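Product news: Esstead opens orders for its board service kit

Esstead is now taking orders for the board service kit it has been trying out with a few repair shops. The kit is a gripper, a wrist camera and a software package for shops that take apart used desktop computers for parts. It fits most small arms already on the market, and the arm is not included.

We covered the early version in September. The main complaint then was the fingers, which were too wide to get near a processor socket without bumping the memory slots. Nélida Benítez, who runs the bench at Plasombridge, sent back a list of changes, and most of them made it into the version on sale. The fingertips are narrower and the camera now sits close enough to the wrist to see the tips as they come down.

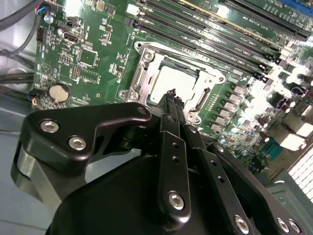
Gripper tips at the lower edge of the CPU socket inside a desktop case.

Plasombridge ran the new kit on 72 used desktops. It finished 69 without help. The other three were stopped by the operator when a cable lay across the path of the arm, and the work was done by hand. Benítez says cables are still the weak point and that her staff now tie them back first. She would also like a faster way to teach it a new board layout. At the moment that takes most of a morning.

The kit costs $3000. A yearly support plan is another $1000 and covers software updates, spare fingertips and phone help on weekdays. The first year of support can be dropped, but then tips are sold separately.

Sushil Sisodia at Esstead handles orders and can set up a demo at the Nistville office. Shops that bought the September version can trade in the old fingers for the new set at no charge.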